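Setting Up a Peg Board Trial for a Two-Armed Robot: Working Rules

Posted by Rosaura Ticona, 10 July 2020

These are the rules we use at Kinside for peg board trials. They started as a page of notes taped inside a cabinet door and got longer each time two people ran the same test and came back with scores that could not be compared. Drita Papadopoulos wrote the scoring section. The rest is mine.

You need a robot with two arms and jointed hands, a board with matching pieces, a table that does not rock, and a written log. A spreadsheet is fine for the log.

Step 1. Clear the table and the backdrop

Take everything off the table that is not part of the test. Tools, tape, spare pieces and coffee go on a shelf out of reach of both arms. Hang a plain dark cloth behind the table if people walk past on the far side. We lost a full day of trials in June to a moving shadow that the vision software kept treating as an edge.

Check the light before the first trial and write down which lamps are on. Do not change them until the set is finished.
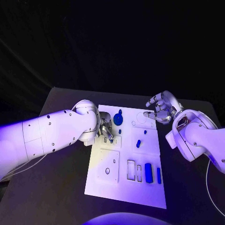 Cables get their own check. Run each arm slowly to the far end of its reach, then across the body, and watch the cable the whole way. It should never go tight and should never lie across the board. Where a cable hangs off the table next to an arm, as the one on the right does here, follow it down by hand and make sure it has slack and nothing to snag on. Do the same for cables lying on the tabletop. If you have to add a clip, repeat the slow run on both sides.

Step 2. Set the limits

Speed: 80 millimeters per second at the fingertips for anything near the board. You can go up to 200 when the hand is well above it.

Force: set the stop low enough that a jammed peg stops the arm before the board shifts. Test this with a piece that does not fit its hole. Push it down under power and see what moves. If the board slides, the limit is too high or the board needs better grip underneath.

Keep-out zone: draw it in software around each arm's half of the table, with a shared strip in the middle. Only one hand may be in the shared strip while the other is moving at full speed. Both may be in it at low speed.

Step 3. Place the board and pieces

Mark two corners of the board on the table with thin tape. Put the board back on the marks before every trial, even when it looks like it has not moved.

Write the starting layout down before you start. "Pieces on the right" is no use to the next person. Name each piece and say whether it is standing, lying down or already in its hole. Use the same names every time. Ours are knob, mushroom, bar, block, round peg and small peg - pick your own if you like, but put the list at the top of the log.

Step 4. Run the trial

One person runs the robot and keeps a hand on the stop button. A second person keeps the log. Neither one reaches over the table while the arms have power. If a piece rolls off, the trial is over. Cut the power, wait for the arms to settle, then pick it up.
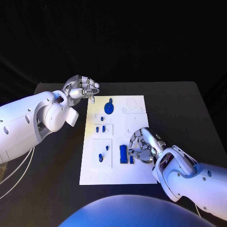
Both hands at the board, with the cylindrical block on its side near the right hand.

A piece lying down is not a failed piece. Let the robot carry on until it places the piece, drops it off the board or runs out of time.

Step 5. Score it

Give each piece one of these marks:

Seated - fully in its hole, hand clear of it.
Partial - in the hole but tilted or sitting high.
Missed - anywhere else on the board.
Lost - off the board.

Score from the table, never from the video. Drita compared the two methods over 11 trials and found that partial pieces were often marked as seated on video.

Stop scoring when the time limit runs out, even if a hand is halfway through a placement. Write down the state of the board at that moment.

Step 6. Between sets

Look at the fingertips for wear and wipe them. Try the stop button once with the arms moving slowly. Read the cycle counter on each hand and book an inspection at 2000 cycles, sooner if a finger starts to lag behind the others.

Save the log with the layout, the limits and the names of both people. If you changed any setting partway through, start a new log file and note the change on the first line.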